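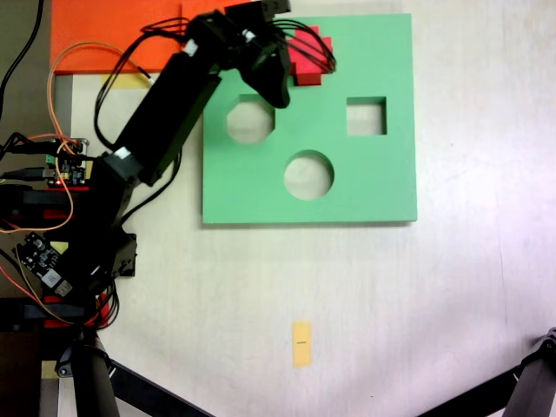
Hullach wrote:
Still not convinced by the 500 demos number in the Vostatent write-up. Same board and same table every time, so what is it learning? A red block next to three holes in a green plate is a very narrow world. Move the plate a hand's width and I bet it misses.

Ruggiero wrote:
We moved ours between sessions. 13 positions, and it held up okay.

Hullach wrote:
Held up on what, the same block? I'd want to see failed grasps kept in the set too. Everybody trims those.

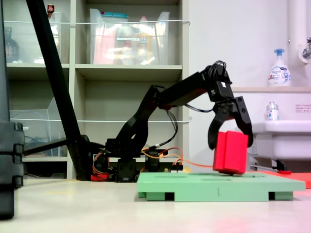 And if you trim them, it never sees a recovery. Going to 3,000 clean ones won't fix that.

grerkeo wrote:
Disagree. Bad demos wrecked my last run. I'd take the clean ones.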